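Project Report: Teaching a Two-Arm Robot to Sort Blocks by Demonstration
Bultumis project group
Submitted 3 Jun 2019

Summary

Our project was to teach a two-arm robot a simple tabletop task without writing the motions by hand. A person drives both arms by remote control, the computer records what the arms and cameras do, and a model is trained on those recordings. The task was pairing wooden cubes by color on a flat mat. This report covers the setup, the recording procedure, the problems we ran into and what we would change. The training code is described in the appendix of the group's software report and is only touched on here.

1. Background

Most of us had programmed a robot arm before in the introductory lab course. In that course you move the arm to a point, save the point, and play the points back in order. It works as long as everything is exactly where it was when you saved the points. If a part is moved a finger's width, the gripper closes on air.

Learning from demonstration takes a different route. The operator does the task many times with the objects in different places, and the model learns to connect what the cameras see with what the arms should do next. The price is that you need a lot of demonstrations, and they have to be fairly consistent with each other.

We considered two ways of giving demonstrations. In the first, you hold the arm and push it through the motion by hand. We tried this for two sessions and gave it up. One person cannot comfortably guide two arms and work two grippers, and our hands and sleeves were in most of the camera images. In the second, the operator moves a pair of small handheld controllers and the arms follow. We chose this one for all the data used in the project.

2. Setup

The two arms stand at a white table, with a brown mat as the work surface. We picked the mat after testing directly on the tabletop, where reflections from the ceiling lights confused our color detection. Each arm carries a parallel gripper. The cubes are wood, small enough for the gripper to take from above, and painted in five colors: red, orange, yellow, green and blue.

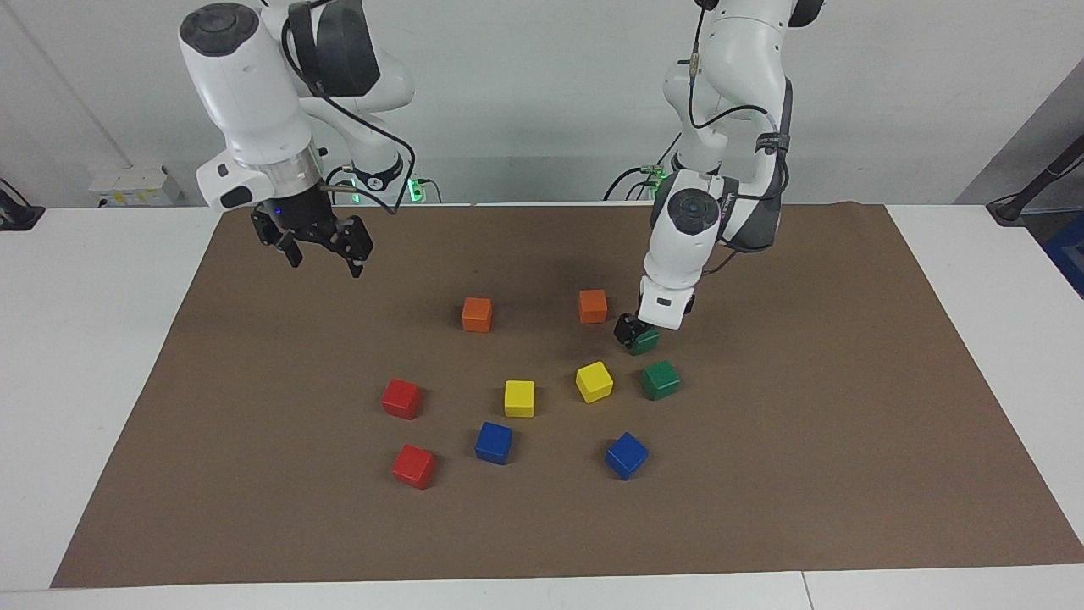 Remote control runs through a program we call Closow. It reads the controllers, scales the operator's hand movement down by a factor of 2, and sends target positions to the arms. We added the scaling in the second week. Without it, small shakes in the operator's hands showed up at the fingertips and the cubes got knocked over. With it, large moves are slower and the operator sometimes has to release the clutch button, bring the hand back and start again. These clutch pauses are in the recordings, and we come back to them in section 5.

Recording is done by a second program, Rana. It saves joint angles, gripper opening and the camera images with a shared time stamp. Early versions saved the images from one camera slightly late, and we had to throw out the first batch of recordings when we noticed. Check your time stamps before you collect anything you want to keep.

3. The task

An episode starts with the cubes spread over the mat. The operator brings cubes of the same color together so that they stand next to each other. The left arm takes cubes on its side of the mat and the right arm takes cubes on its side. If the two cubes of a color are on opposite sides, either arm may carry one across the middle. Only one arm at a time may be over the middle.

The last rule came after a light collision between the two grippers during practice. No damage was done, but the arms stopped and the controllers had to be restarted, so the episode was lost.

We also changed the way cubes are laid out. At first we placed them by hand wherever we liked and found, looking back over the recordings, that we kept making similar patterns. After that we used a printed list of random positions and angles. A turned cube is harder than a square one, and the operator has to rotate the wrist to get the fingers flat against two faces.

4. Recording procedure

We wrote the steps on a sheet and kept it at the operator's station. Each person followed the same order.

Step 1. Move both arms to the start position and open both grippers.

Step 2. Lay out the cubes from the next line of the position list. Step back from the table.

Step 3. Start Rana and check that every camera window is updating.

Step 4. Hold the clutch and bring one gripper over the first cube. Come down from straight above. Do not slide in from the side, as this pushes neighboring cubes.

Step 5. Close the gripper, lift, carry, lower and release. Keep the idle arm still while the other one works.

Step 6. Repeat until the colors are paired. If a cube leaves the mat, stop and mark the episode as failed.

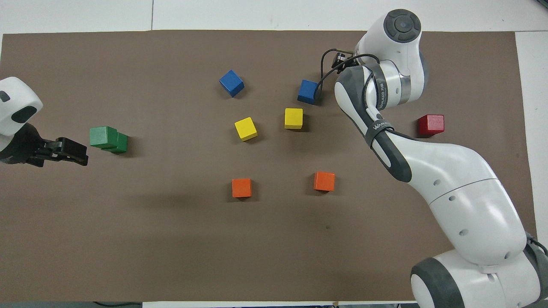 Step 7. Stop the recording and write the result in the log, with a short note if anything odd happened.

5. Results and problems

We kept 800 episodes after removing the failed ones and the ones with bad time stamps. They were recorded by 6 operators. Training ran for 3,000 steps on the department's machine, named Urnlow, which we shared with other groups, so some runs had to wait until night.

The trained model picks up single cubes well when they have space around them. It has trouble when cubes are close together. Often it goes down between two cubes, touches both and stays there. We think this comes from the demonstrations, as operators dealt with crowded cubes in different ways. Some nudged one aside with a closed gripper first, others turned the wrist and squeezed in. The model seems to have learned something in between.

It also pauses in the air for no clear reason. We traced this to the clutch pauses. Cutting out every stretch where neither arm moved helped a good deal, although it also removed short waits just before the gripper closed, and grasping got a little worse. Keeping the pauses near a gripper event and cutting the rest gave the best result.

Red and orange were mixed up more often than any other two colors. Fixing the camera exposure instead of leaving it on automatic reduced this but did not remove it.

6. What we would change

Operators should practice longer before their recordings count. The first episodes from each person are visibly slower and less steady than later ones, and we should have left them out. We would also agree on one method for crowded cubes before starting.

The remaining work, planned for August, is to add recordings with cubes placed close together on purpose and to retrain with the pause filter in place. The log sheets and the position list are stored with the recordings in the group folder.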